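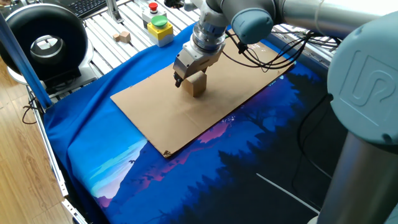

I signed up for the rowing machine challenge at Funska in February, mostly to have something on the calendar. The rules were simple. You row 300 meters, do 13 burpees, and keep going until the clock hits 49 minutes.

My first try went badly. I pulled hard on the first few rounds and my grip gave out before my legs did. Ajith Unnithan was on the next rower and told me to quit squeezing the handle. He hooks it with his fingers and lets his thumbs rest on top. I tried it the next morning and my forearms felt better, though my pace was slower than I wanted.

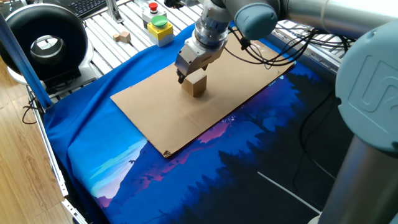 I also stopped skipping the warm-up. I now row 600 meters easy, then stretch my hips for a few minutes. Azra Kneževič has me doing dead hangs twice a week too – short ones, with full rest between.

The second attempt is at the Enddale gym, at 7 a.m., and I plan to hold back early. Sverre Viklund will be there and he always starts too fast, so I'll have to ignore him. I still need to find my other shoes.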